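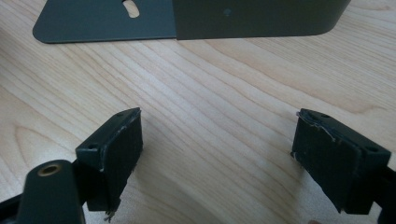

Plateau en bois clair, fil ondulé, avec une pièce métallique sombre posée dessus.

Dernière mise à jour : 9 janvier 2020

COMMUNIQUÉ DE PRESSE

Table Irum : Arnov remet le modèle en vente et retire la mention « sans entretien »

Lencho. L'atelier de mobilier Arnov reprend ce mois de janvier la vente de sa table de travail Irum, à plateau de bois clair et piètement métallique vissé. Le prix public est fixé à 1130 euros. La première série compte 200 exemplaires. La fiche commerciale a été réécrite, et la formule « plateau sans entretien » qui accompagnait le modèle depuis son lancement en a disparu.

Arnov ne présente pas cette reprise comme une nouveauté. Le dessin de la table n'a pas changé, les cotes non plus. Les modifications portent sur la finition du plateau, sur le contact entre le bois et le métal, et sur ce que l'atelier accepte désormais d'écrire à propos de l'un et de l'autre.

Une promesse difficile à tenir

La mention « sans entretien » provenait de l'argumentaire du vernis mat Ruvus, appliqué sur les premiers plateaux. L'atelier l'avait reprise telle quelle. Plusieurs clients ont ensuite signalé des traces grises à l'endroit où ils posaient des outils, des équerres ou des pieds de lampe. D'autres n'ont rien signalé du tout, ce qui ne permet pas de conclure que leur plateau est intact : une rayure fine sur un bois clair ne se voit souvent qu'en lumière rasante, et peu de gens inspectent leur bureau de cette façon.

Arnov a donc monté un essai de frottement dans son propre atelier. Une platine de métal peint, lestée, a été poussée d'avant en arrière sur un plateau fini au Ruvus, pendant 4000 passages. Le vernis n'a pas été percé. Il s'est en revanche lustré sur toute la zone de passage, et cette bande brillante n'est pas repartie au nettoyage. L'atelier ne sait pas dire à combien d'années d'usage correspond un tel essai. Les chiffres de ce genre qui circulent dans les catalogues lui paraissent fragiles, y compris ceux qu'il a lui-même publiés par le passé.

Le même essai conduit avec une huile dure a donné un résultat moins flatteur au départ, avec des marques plus rapides, mais une surface facile à reprendre par endroits. La série de janvier est livrée avec cette huile. Le vernis Ruvus reste disponible sur demande, sans supplément et sans la mention d'origine.

Le veinage n'est pas un argument de qualité

La nouvelle fiche revient également sur le dessin du bois. Les vagues, les arches et les lignes en pointe que l'on observe sur un plateau dépendent de la façon dont la planche a été débitée et de l'endroit où elle a été prise. Elles plaisent ou ne plaisent pas. Arnov n'a trouvé aucune raison sérieuse de facturer plus cher un plateau au fil mouvementé, et l'option « veinage sélectionné » est supprimée du bon de commande.

Un client qui tient à choisir son plateau peut le faire à l'atelier de Lencho, dans la limite de ce qui est en stock. Aucun choix sur photo n'est proposé. Un reflet bleuté de fenêtre ou une lampe un peu jaune suffisent à fausser l'appréciation d'une teinte claire, et les retours pour différence de couleur ont coûté plus de transports qu'ils n'ont fait de clients satisfaits.

La teinte évoluera de toute manière à la lumière. L'ancien catalogue parlait d'une « patine noble ». La fiche indique maintenant que le bois fonce et jaunit, de façon inégale si des objets restent longtemps à la même place.

Piètement : des angles arrondis, et après ?

Les platines de fixation de la table Irum conservent leurs coins arrondis et leurs trous oblongs. Les premiers limitent l'accrochage au montage. Les seconds laissent au plateau un peu de jeu lorsque le bois gonfle ou se rétracte. Il s'agit de pratiques anciennes et très répandues, et l'atelier a renoncé à les présenter comme un « système de compensation ».

Une rondelle de feutre est ajoutée entre chaque platine et le dessous du plateau. Elle devrait réduire les grincements constatés sur certaines tables. Arnov emploie le conditionnel à dessein : le bruit n'a pu être reproduit à l'atelier que sur une partie des pièces retournées, et le serrage des vis y était peut-être pour quelque chose.

La notice demande de ne pas poser les pièces métalliques directement sur la face visible du plateau pendant le montage. La couverture d'emballage convient très bien. Les tables marquées au montage ne sont pas reprises en garantie.

Garantie et pièces

La garantie passe à 34 mois. Elle couvre la rupture des fixations, le fendage du plateau et la déformation du piètement. Elle ne couvre pas les rayures, les auréoles ni les variations de teinte. L'atelier aurait préféré l'annoncer « à vie », comme le font plusieurs concurrents, mais il n'a jamais obtenu de définition claire de la vie en question.

Les vis, platines et rondelles sont vendues au détail. Un plateau seul peut être commandé tant que la série est en production. Au-delà, Arnov ne s'engage pas sur un délai.

Aucun label environnemental n'accompagne cette reprise. L'atelier a étudié deux dossiers de candidature, dont aucun ne prévoyait de visite sur place, et n'y a pas donné suite. L'origine des lots de bois est communiquée sur demande écrite, avec le numéro gravé sous le plateau.

Informations pratiques

Table Irum, plateau bois clair huilé, piètement métallique à visser.
Prix public : 1130 euros, livraison non comprise.
Disponibilité : janvier, à l'atelier de Lencho et chez les revendeurs habituels.
Échantillons de finition, huile et vernis Ruvus : envoi gratuit à la presse, à retourner rayés de préférence.

Contact presse : Arnov, service communication, Lencho.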